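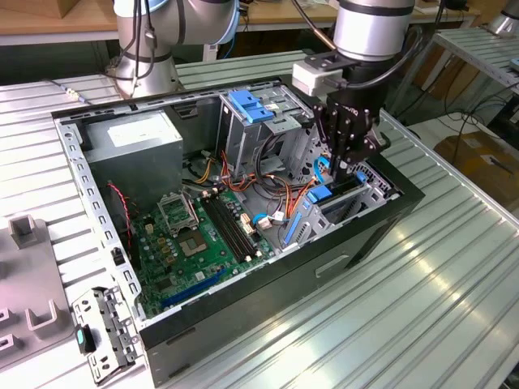
November
Seema Sengar

Week 9: Keeping and discarding records

A record has three stages: active use, storage, and disposal. Most offices handle the first well and forget the last. The Wellden archive held more than 3000 folders when it was first reviewed.

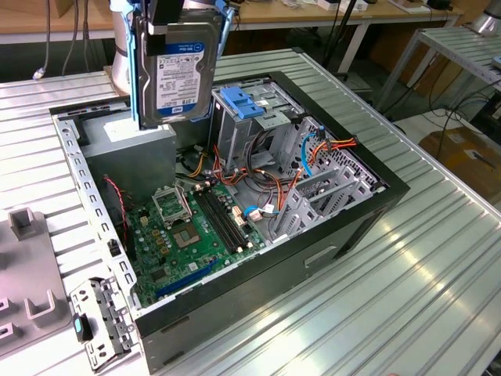 A retention schedule lists each type of record and how long it is kept. It covers every format. Paper goes in a box with a date on it, but a hard drive like the WD Blue gives no hint of its contents from the label, so log it by serial number and owner.

Read the Hurkden schedule before Wednesday. Mark any entry with no disposal date.

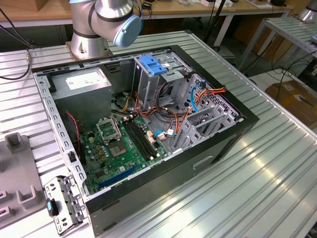
Desktop computer with the side panel off.

Short answers go to Nicanor Daza within 48 hours of class.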